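Dirkon parallel gripper, two-arm kit

Dirkon says this gripper fits any arm with a square wrist. We'd take that with a pinch of salt. Mahlet Sisay tried it against the older Prydderch model in June, and it took 11 goes to get both sides to close at the same speed.
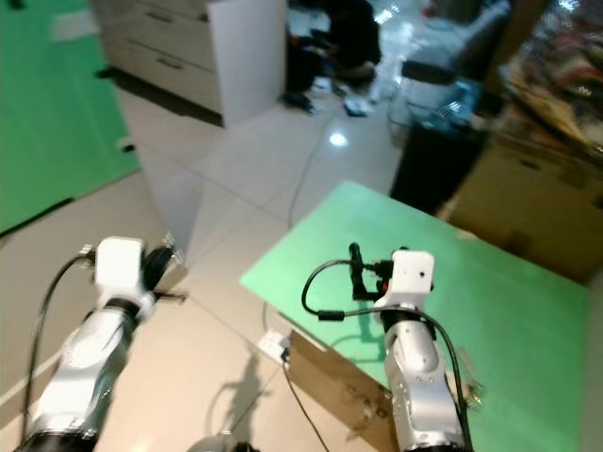

Issue 21, page 4

On both arms the cable loops out from the wrist and back down alongside the links. We would like it shorter. The maker's claim of a firm hold on small parts may be fair, but the leaflet doesn't say which parts, or how heavy.

Ask for a trial before you buy. Spare fingers are sold separately, which seems mean at this price. Order code 1093, from Vurkelthorpe only.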